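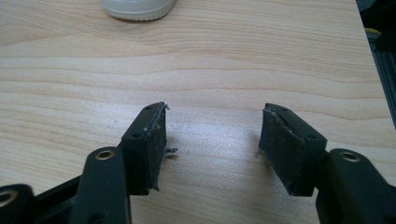 Worn pad on the left finger, wooden tabletop behind

Does an approved arms sale mean a signed one?
Macario Cuevas
My local paper says Butivico "sold" 52 refurbished patrol helicopters. All I can find is an approval notice from March. Has anyone seen a contract? I smell a press release.

Leopoldo Sandoval
No. Approval only lets the two sides negotiate. The quantity is usually a ceiling, and so is the price. I followed one that was cleared for 38 aircraft and ended with 4 on order. Look for a contract award, and check whether it covers engines and spares or just the airframes.

Tonantzin Zavala
Papers always get this wrong. My cousin says it's signed but I wouldn't bet on it.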